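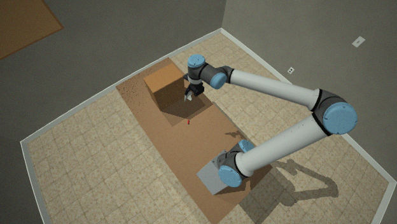

**Figure 3.** Tabletop workcell in the Wusero simulation kit, with the arm on its mounting block and the gripper beside the wooden box.

### 4.2 The simulation kit

Wusero is sold as a yearly subscription and includes a physics engine, a set of room and workcell templates, and a library of arm models. We reviewed the version current in January, using the license offered to small labs. Each template loads as a complete room, and the user then edits the parts that matter for the task. In the tabletop template (Figure 3), the arm stands on a square-edged block near one end of the table and reaches back over the surface to a wooden box near the other end. The tiled floor, baseboards and wall outlet come with the template and play no part in the task, but they are rendered by default and add to the load time. Users who train only on joint states can turn them off in the room file. We left them on for all runs reported in this section, as the policies under test take camera input.

Setup was done by one author with no earlier experience of the product. Installing the kit and loading the first template took 70 minutes, most of it spent on the license server. Moving the arm to a new mounting position took much less time. The position of the block and the base of the arm are stored as separate entries, however, and changing one does not change the other. We twice ran a batch with the base floating beside its block before we noticed. A warning at load time would be enough to prevent this, and we have asked the vendor for one.

We compared Wusero with Vellon, which our group has used for earlier work. Both kits were given the same reaching task: start from a random joint position, bring the fingertips to a target point next to the box, and stop without touching either the box or the table. Each kit ran 2,000 episodes with the same controller and the same random seeds. An episode was ended after 15 seconds of simulated time. Contact was read from the engine's own report and was not judged from the rendered views.

The two kits agreed on the outcome of most episodes. They disagreed on 33, nearly all of them cases where the gripper passed very close to the top edge of the box. Wusero wraps the gripper linkages in a simplified collision shape that is slightly larger than the visible part, so it reports contact earlier. Vellon uses the full mesh. Neither choice is wrong, but a user who moves a trained policy from one kit to the other should expect small differences near edges. The padding can be changed in Wusero — the setting is in the arm file, and the manual does not mention it.

Shadows are on by default and follow the light position given in the room file. This matters for camera-based policies, because the shadow of the arm moves with it and changes a large part of the floor from one view to the next. We kept a single light throughout. The effect of changing it is covered in Section 4.4, together with the Gunnlaugsson camera settings.

Support requests were answered by email, usually on the next working day. The arm library covers the models we needed except for the Kema gripper, which Hanyu Kang converted by hand from the maker's drawings. The converted file loaded without errors, but its finger joints had to be limited again inside the kit before the first run.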